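Cullport Surface Water Mapping
Progress report to the Narnus Fund, second period
19 November 2018

1. Work completed

The desk survey of the Tresosen catchment is finished. A total of 224 drain segments were transferred from the old town plans to the working map. Of these, 42 could not be matched to an inlet on the street and are marked as unverified. Most of the unverified segments lie between the rail embankment and the lower harbor, where the paper plans disagree with each other on pipe diameter and fall.

Inlet levels were measured along the main line only. Levels on the side branches were taken from the plans and have been given a lower confidence code in the data table. 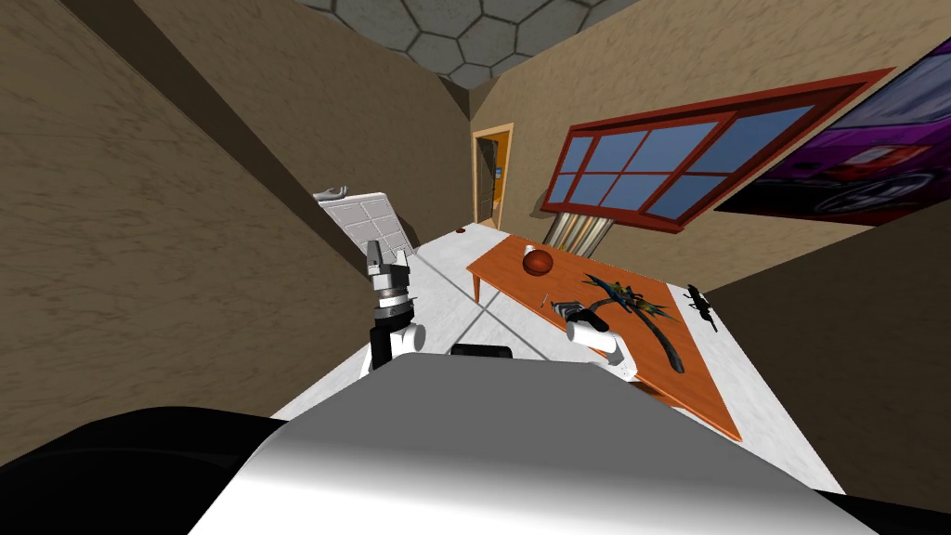 Simulated room, brown walls, table at right.

2. Changes to the plan

The flow model was to be run on the full network in this period. It was run on the upper half only. The lower half depends on tide levels at the outfall, and the gauge there stopped recording in February. Replacement readings have been requested from the harbor office. Until they arrive, the lower boundary is set to a fixed level, and results downstream of the embankment should not be used for design.

Manual marking of the paper sheets continues in parallel. Each segment is marked when its record has been checked against the table. Sheets with open queries are kept apart from the finished set.
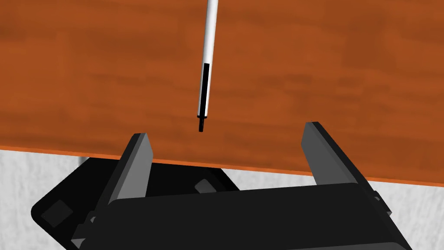

Edvin Westerberg noted on the draft that a fixed level would hide backflow at the two lowest inlets, and asked that both be run again at high tide before any flood depth is passed to the town. He would also prefer that the unverified segments be left out of the model until they have been walked. The first request is accepted. On the second, the model will be run with and without those segments and both results reported.

3. Budget

Spending stands at 34 percent of the grant. The underspend is in field labor and carries over to the next period. No change to the total is requested.

4. Next period

Field checks of unverified segments, starting at the embankment. High tide runs for the lowest inlets. Side branch levels, if access to the private yards is granted. The data table will be sent with the next report.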